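Print this article | E-mail to a friend
Search Search this site Go
Reading time: 4 minutes

The box that gets thrown away

Pipette tips are used for seconds and binned. The boxes they come in could last for years, and a few laboratories have started to treat them that way.
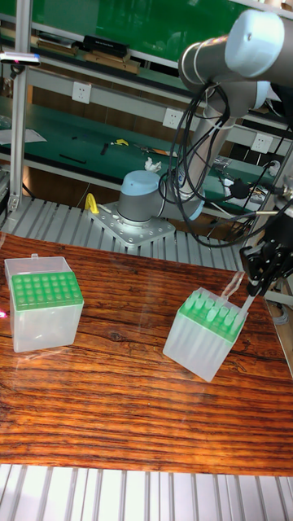 Two tip boxes with green racks, one of them showing rows of tips.

Ask anyone who has worked at a laboratory bench what they throw away most and they will say tips. A pipette tip is a small plastic cone that fits on the end of a pipette. It touches one liquid, and then it goes in the waste so that it can't carry anything into the next. A busy morning can use hundreds.

The box gets less attention. It has a body, a rack full of holes to keep the tips upright, and usually a lid on a hinge. Once the last tip has gone, most boxes go too.

Hiwot Workneh runs the stores at Hjaltadóttir, a testing laboratory that checks water and milk samples for farms along the coast. In July she put a large cage by the back stairs and asked the staff to drop their empty boxes into it. By the end of the month it had been emptied twice and she had 3,020 boxes.

"I knew it would be a lot because I order them," she says. "But an order is a line on a screen. The cage was blocking the door."

Her plan was to stop buying filled boxes for routine work and buy tips in bags or in refill stacks. A refill comes as a loaded rack without the box around it. You lift out the empty rack, drop in the new one and close the lid. The same box body then stays on the bench until the hinge fails.

The hinge does fail. Workneh found that the clear ones whitened along the fold and then split, and some went within weeks. She now keeps a crate of bodies with good lids and another of bodies without, and the lidless ones are used for jobs where the tips don't need to be sterile.

Racking tips from a bag by hand is another matter. The standard rack holds 96, in eight rows of 12, and every tip has to be picked up by the wide end and set in its hole. Baldur Toft, a technician at the same laboratory, can fill one in under five minutes. He likes doing it with the radio on at the end of the day, and says he is in a minority of one.

"You start at the far corner, always," he says. "If you start near you, you knock them with your wrist."

Most of his colleagues prefer the refills, which cost more than bags and less than full boxes.

Colour matters more than an outsider would think. Many suppliers use a different colour of rack for each size of tip, but they don't agree on which colour goes with which size. At Hjaltadóttir a box is relabelled with tape whenever it changes use. Before that rule came in, Toft once lost an afternoon's work to a rack of the wrong tips in a box everyone thought they recognised.

Then there is the fit. A rack from one maker may sit a little high in a body from another, so the lid won't shut, or it may drop at one corner. For someone working by eye this is a nuisance. Where the work is automated, a rack that sits crooked can stop a run, and Workneh keeps her squarest, least worn boxes for that.

Boxes past saving are harder to place. The body and the rack are often the same type of plastic, which helps, but many recyclers won't take anything from a laboratory, clean or not. Rosario Orlandini, who buys plastic for a small moulding firm called Clostville, agreed to take 700 as a trial, provided that the labels were off and nothing had been near a hazardous sample. Peeling the labels took two people most of a day. Clostville turned the batch into plant trays.

Others never leave the building. An empty body with its lid on is a good size for screws, fuses, batteries and tea bags. Signe Dalsgaard, who teaches chemistry at a secondary school nearby, collects 2 crates each term. Her pupils sort beads and seeds into the racks when they learn about sampling, and the green ones go first.

Workneh's last order was for refills only. The cage is still by the stairs, moved along a bit so that the door opens.

Print this article | E-mail to a friend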